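件名: Re: 水切りかごの並べ方、みなさんどうしてますか
日付: 2026年4月5日
宛先: うつわと台所メーリングリスト

こんにちは。いつも読むばかりで、書き込むのは去年の7月以来です。水切りかごの話題と聞いて黙っていられなくなりました(笑)。長くなりそうなので、お茶でも飲みながらどうぞ。

先に、前のメールを引用しておきますね。

> 引っ越して流しまわりが狭くなり、水切りかごを買い替えようか迷っています。
> 今のは浅いトレー型で、お皿を重ねて置くしかなく、いつまでも裏が乾きません。
> ワイヤーのものにすると、絵付けのお皿が針金にこすれて傷まないか心配です。
> それと、お茶碗や小鉢はみなさん伏せていますか、それとも横に寝かせていますか。
> 幅は90センチくらいの調理台に、コンロ脇のすき間が少しあるだけです。
> おすすめの並べ方があれば教えてください。

> 裏が乾きません

これ、うちもまったく同じでした! トレー型のころは、朝しまったお皿を夜に出すと高台のところにまだ水が残っていて、食器棚の棚板に輪じみができてしまって。それでワイヤーのかごに替えたんです。買ったのはMontesという小さな台所道具の店で、値札には税込3173円とありました。もっと安い1000円のものも横に並んでいたのですが、持ってみたら線が細くてふにゃっとするので、えいやと高いほうに。

> 絵付けのお皿が針金にこすれて傷まないか

私も最初はこわごわでした。でもお皿は立てて差してしまうと、針金に当たるのは縁と裏側が少しだけなんですよね。こすれるのはむしろ出し入れのときなので、真上に抜くこと、斜めに引っぱらないこと、この二つだけ気をつけています。気になる方は、縁が当たるところに細いシリコンのチューブをかぶせる手もあります。私はPultixの切り売りのチューブを買ったものの、三本かぶせたところで飽きて、残りは引き出しの中です。
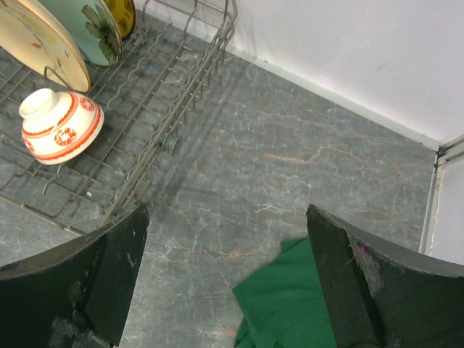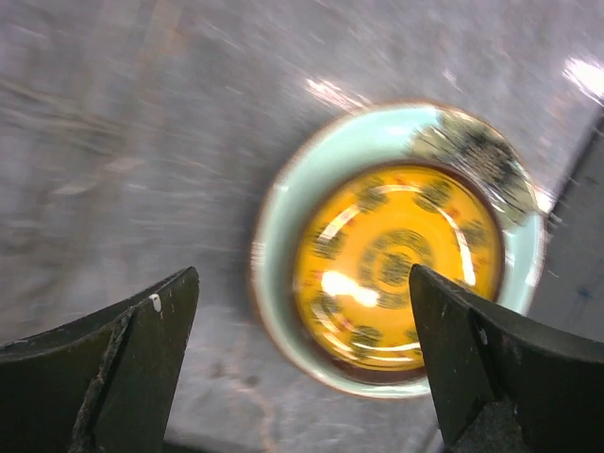
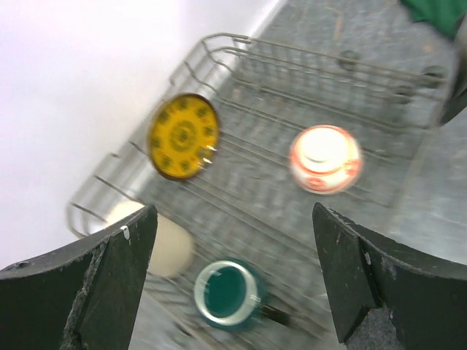
大きいお皿は奥、というのがうちの決まりです。手前に大きいのを立てると、その陰に小さいものが隠れて、片づけるときに必ず何かを倒すんです(一度、湯のみをやりました)。だから奥から大、中、小。順番に洗えばいいだけの話なのに、食べ終わった順に流しへ来るものだから、結局あとで入れ替えたりしています。洗う前に流しの横で大きさをそろえておくと楽ですよ。私は三日に一度くらいしかできていませんけど。

> お茶碗や小鉢はみなさん伏せていますか、それとも横に寝かせていますか

両方です! というと答えになりませんね、すみません。浅い小鉢は伏せます。ただ高台のくぼみに水がたまるので、しばらくしたら布巾の角でちょんと拭いてやります。深いお茶碗は横に寝かせて、口を少しだけ下に向けます。まっすぐ真横だと内側の底に水が残るし、下に向けすぎると転がるし、ちょうどいい角度を見つけるまでけっこうかかりました。針金の波のくぼみに胴がうまくはまるところがあるので、からっぽのかごで一度試しておくといいと思います。

あと、柄の話を少しだけ。私は柄も色もばらばらの食器が大好きで、セットで買ったことがほとんどありません。黄色に濃い色の細かい模様が入ったお皿とか、淡い緑に葉っぱを描いたものとか、そういうのを見ると足が止まってしまいます。しまい込むと使わなくなるので、よく使うものは乾いたあともしばらくかごに立てたままです。お行儀が悪いとは思うんですが、台所に立つたびに目に入るのがうれしくて。欲しい人は、Nurndaleの陶器市が私の一番のおすすめです。箱に無造作に入ったはんぱ物の山があって、そこを掘るのが楽しいんですよ。

置き場所のこと。調理台が90センチだと、かごを横向きに置いたらまな板の場所がなくなりませんか? 壁に短いほうの辺を向けて、縦に置いてみてください。それだけで作業できる幅が違います。それでも狭ければ、かごの下に吸水マットを敷いて、料理のあいだだけマットごとコンロ脇へ滑らせる。お皿が満載のときは重いので、欲ばらずに半分くらいで一度拭いてしまうほうが安全です。

かご自体の手入れは、月に一度、ぬるま湯に重曹を溶かしてつけ置き。針金の交差したところに白い水あかがつくので、古い歯ブラシでこすります。Cenedanoのクリーナーもよく落ちましたが、においが私にはちょっと強かったです。

こちらからも一つ質問させてください。食器用の布巾、みなさん何枚くらいで回していますか。うちは数えたら18枚もあって、それなのに夕飯のあとにはいつも乾いたのがないんです。麻と綿とどちらがいいかも、使い比べた方がいたらぜひ教えてください。

それから、新しいかごが決まったら寸法も書いてくださいね。親の家のも買い替えたいので参考にします。

それではまた!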